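在Asel做仿真花，从2004年做到现在。前阵子有人留言问我，车间上了机械臂以后，我们这些干手工的日子怎么样，我想了好几天，一两句话答不完，干脆慢慢写一串，大家当聊天看吧。

先交代一下我们做什么。Asel在Warkum，做的是仿真花的成品配束，花头、叶子、花枝从别处进来，到我们这儿插、配、捆、装篮、装箱。听着轻巧，做过的人都懂，一天下来手指头是木的。玫瑰枝子里有铁丝，绣球的花头又大又蓬，捏重了塌，捏轻了掉。

我刚进来那会儿，整条线没有一样东西是插电的，除了灯和一台封箱机。师傅教人就一句话，“看我手”。我看了整整一个冬天，才敢自己配一把红蓝的。

那时候配束按箱算，一箱288枝，箱子旁边挂一张纸，配完一箱画一道。我到现在看见288这个数还会条件反射地揉手腕。

机械臂是去年12月进来的，牌子叫Salminen，两条臂对着一张桌子。没有开大会，就是早上来上班，看见原来放备料架的地方腾出来了，几个人在那里接线。我们几个端着热水站在旁边看，谁也不说话，我心里大概猜得到大家在想什么。

我那天晚上回家跟家里人说，可能要换工作了。饭也没吃好。现在回头看有点好笑，可当时是真的慌，我这个年纪，会的就是这一双手的活，出去跟人家说我会配绣球，人家听不懂的。

后来班长跟我们一个一个谈。我这一组4个人，都留下，工种要改，叫“配束与示教”。我问示教是什么，班长说就是你教它。我说我怎么教，它又不会看我手。班长笑了，说它还真就是看你手。（这句我记了很久，跟我师傅那句一模一样嘛！）

所谓教，一开始是我们自己握着一副手柄，带着机械臂去夹花。从桌上把散放的花一枝一枝拿起来，放到该放的地方。听上去像玩，第一天我夹了一上午，一枝像样的都没放好，气得想把手柄扔了。人的手指头去捏花枝，是先碰一下，知道软硬了再使劲。那两根夹爪没有这个“先碰一下”的感觉传给我，我全靠眼睛。

隔壁组的小姑娘比我快得多，她打游戏打惯了。可是到了第二周，她来问我，为什么她夹的绣球老是歪。我才发现她都夹在花头底下，那个地方最稳，可是重心不对，拎起来就要转。要往枝子中间挪一点，还要避开叶子根。这种事我从来没跟人讲过，因为从来没想过它是一件可以讲出来的事。

从那以后班长让我把这些写下来。我写了一个本子，字很难看。“玫瑰，枝硬，夹中段，叶子朝外。”“绣球，头重，慢一点起，不要甩。”“叶子单独一小枝的，最后拿，容易粘在别的枝上一起带起来。”写到后面我自己都吓一跳，原来我知道这么多。二十来年全在手里，没在嘴上。

说说不好的地方，免得大家以为我在给厂里做广告。

第一个是站。以前坐着配，坐累了站一会儿，自己说了算。现在示教那个位置是站着的，眼睛还要一直盯着夹爪尖，脖子酸得厉害。我们反映了，给配了高脚凳，可是坐上去手柄的高度又不对，来回调了好多次才算能用，到现在有人还是宁愿站着。

第二个是安静。以前一张大桌子围着坐，手上配花，嘴上聊天，谁家孩子考试，谁家包了什么馅，全知道。现在一人守一处，中间隔着设备，说话要抬高嗓门，慢慢就不说了。这个没有人会写进报告里，可我觉得是变得最多的一样。后来我们自己想了个办法，中午一定要把饭端到一起吃，谁都不许在工位上吃。

第三个是数。以前的数是画在纸上的，我画一道是一道。现在每一次夹取都进Prumden，就是厂里管记录的那套软件，成了没成、停了几次，屏幕上都有。刚开始我一抬头看见自己的数字就紧张，手反而更不稳。我去找班长，问这个是考核我还是考核机器，班长说是看机器的。我说那你把屏幕转过去，我不看。班长就真的转过去了，到现在还朝着墙那边。

这里面有一天我想多讲两句。那天下班前，班长过来跟我讲，今天机械臂那边自己跑的加上我带着跑的，一共放好292枝。我脱口而出，多了4枝嘛！班长没听懂。我说一箱288呀，够一箱了，还多出来4枝。以前我一个人一天可远不止一箱，所以这个数字本身没什么了不起，可我还是很高兴，给班里每个人都讲了一遍，讲到后来他们看见我过来就先说“知道了知道了，多4枝”。

那多出来的几枝我用来配了一小把，插在更衣室的窗台上，现在还在。仿真花嘛，就这点好，忘了它也不会怪你。

有人会问，那速度这么慢，上它干什么。我也问过。班长的说法是，最伤手的是分拣那一步，从一大堆散枝里挑出来理顺，弯腰，伸手，抓，放，一天几千下。先让机器去学这一步。配色、疏密、哪一朵朝哪边，还是人来。我觉得这个分法有道理，因为我手腕的毛病就是那一步落下的。现在我一天里做分拣的时间少了一大截，晚上拧毛巾不那么疼了，这一点我得替机器说句公道话。

不过也有我不同意的。有一版程序想让它把花枝统统理得笔直，头朝一边，码得整整齐齐。看着是舒服，可是我们配束的人要的恰恰是一眼看得见每朵花的脸，全压成一排，我还得一枝一枝翻过来看，白费功夫。我去说了，做调试的人听完想了一下，当天下午就改了，让花头稍微错开。我回到工位上心里挺热乎的。在这里干这么多年，头一回有人因为我一句话去改一台机器。

还有颜色的事也很有意思。红玫瑰它认得又快又准，浅蓝的绣球放在白桌面上，光一打，边就发虚，它常常要犹豫一下。我跟调试的人说，你别笑它，我刚进来的时候也这样，浅色花放白布上，一下午看下来眼睛全花了。我们以前的土办法是垫一块深色的布。他们说布会皱，夹爪会带起来。那就只好调灯，调了好久，现在好一些，傍晚还是差点意思。

叶子是另一个冤家。单片的、三片一小枝的，散在桌上薄薄的，夹爪要贴得很低才捏得住，贴低了又怕蹭到桌面。我教它的时候干脆从侧面进去，斜着夹叶柄。这一招是我自己琢磨的，本子上画了图，画得像条鱼，被大家笑了好几天。

也有走的人。另外一组有位老姐姐，年纪到了，本来还想再干一年，看了新工位以后说算了，不学了。厂里给她办得还算体面，可她走那天我心里很不好受。她配的百合是全车间最好的，她的手法没有人来得及记下来。我后来去她家坐过，带着本子，她一边择菜一边讲，我一边写。写了六页，回来交给班长，说这个也要教进去。

所以如果你们那里也要上设备，我想劝一句，趁老师傅还在，赶紧坐下来听她讲，别等机器都装好了才想起来问。还有就是新工位的高低、凳子、灯，第一个星期就要提，过了那个星期大家都习惯了忍着，就没有人提了。

年轻的同事比我想得远。那个打游戏的小姑娘现在跟着调试的人学改参数，说话里夹着好多我听不懂的词，午饭时候还会给我们讲，讲着讲着就拿筷子比划两根夹爪。她加了一点工资，请我们喝了甜汤。我呢，改参数是学不动了，可她每次改完都要喊我过去看一眼，“您看这样拿，花舒不舒服”。花舒不舒服，哈哈，这话是从我这里学去的。

写得太长了，手机都烫了，放几张工位上的。 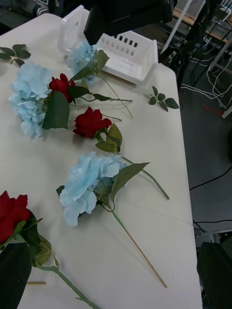
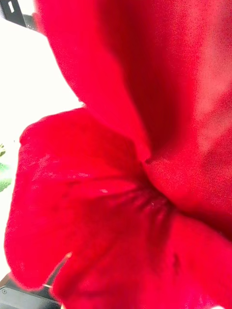
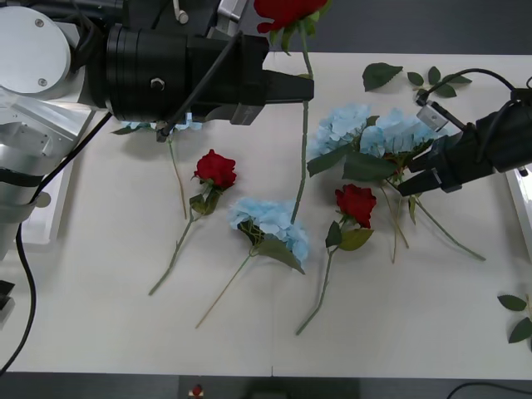 底下有一位朋友问：机械臂上了以后，你们这些配花的老员工还需要学编程吗？

我们组里没有人被要求学编程，要学的是用手柄带着它做动作，再把自己的手法讲清楚、写下来；想学改参数的可以另外报名，跟着调试的人学，学会了工资会往上调一点。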